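Clinthorpe Home Retrofit Program

The Clinthorpe Home Retrofit Program is a municipal loan scheme for insulation, heat pumps and draught sealing in older houses. It was proposed by councillor Iara Núñez and opened with 36 households.

Loans are repaid through the property tax bill and stay with the house if it is sold. An energy audit is required before and after the work.
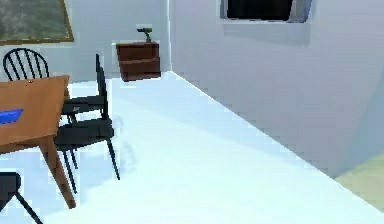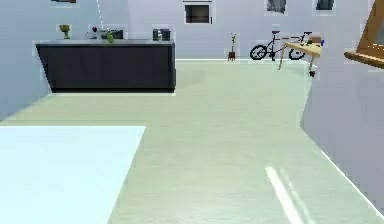 Uptake

By the end of its second year the program had approved 549 applications, of which 343 included a heat pump. Most came from the Berkasholm neighbourhood - the oldest part of town. Rental units were added later, with the landlord as borrower.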